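Iltia Workshop Building – Ground Floor
Electrical and Fire Walk-Through, March
Inspected by: Boris Kuruc
Received by: Lăcrămioara Oprea

Ratings: OK / Attention / Fail. Items marked Fail are to be fixed before the next shift uses the area.

1. Exits and routes
Main door opens fully – OK
Rear door opens fully – Attention
Comment: The rear door sticks at the bottom and needs a hard push. Plane the edge or adjust the hinges. The closer was serviced last year and is fine.
Corridor kept clear – Fail
Comment: Pallets from the Fimau delivery are stacked along the left wall. They were there at my last visit too. Move them to the store.

2. Extinguishers
Tags current – OK
Mounted on brackets – Attention
Comment: The CO2 unit in Room 127 is on the floor behind the door. The bracket is still on the wall and only needs one new screw.
Gauges in the green – OK

3. Lighting
Exit signs lit – OK
Emergency lights, push-button test – Attention
Comment: The unit over the stairs went dim before the end of the test. Replace the battery. Lumbantobing fitted these and should still have the part number.

4. Benches and work surfaces
Surfaces sound, no lifted edges – OK
Coverings lie flat – OK
Comment: Covering in Room 41 checked along the front edge and at both corners. No lifting found. Keep solvents off it.
Cables led off the back of the table – OK
Comment: Same arrangement wanted on the two benches by the window, where leads still hang over the front.
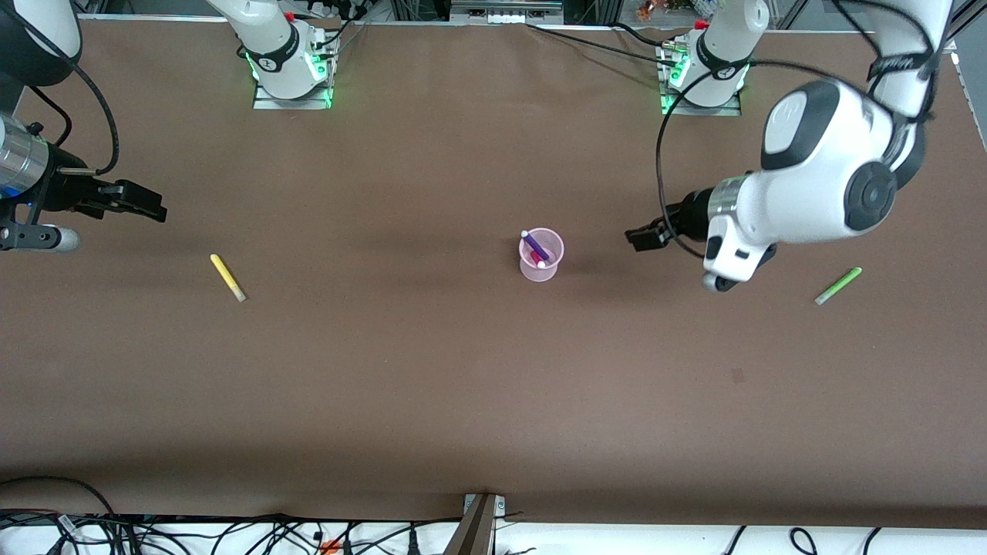

5. Outlets and cords
Cover plates intact – Fail
Comment: Cracked plate beside the sink, Room 127. Circuit switched off at the panel and labeled. Do not switch back on until the plate is changed.
GFCI test buttons trip – OK
Power strips not chained – Fail
Comment: Two strips plugged into each other under the desk in the office. Unplugged during the visit. Ask for a second wall outlet if more are needed there.
Space heater – Attention
Comment: Rated 1,000 watts, running off an extension cord. Plug it straight into the wall or take it out.

6. Panel room
Clear space in front of panel – OK
Breakers labeled – Attention
Comment: Labels on the lower row are in pencil and hard to read. Lăcrămioara has the typed list – print it and tape it inside the door.
Door locked – OK

7. Paperwork
Grarunov service report for the alarm was not in the binder. Send me a copy when it turns up. The alarm stays marked Attention until I have seen it.

Signed: B. Kuruc
Copy left at front desk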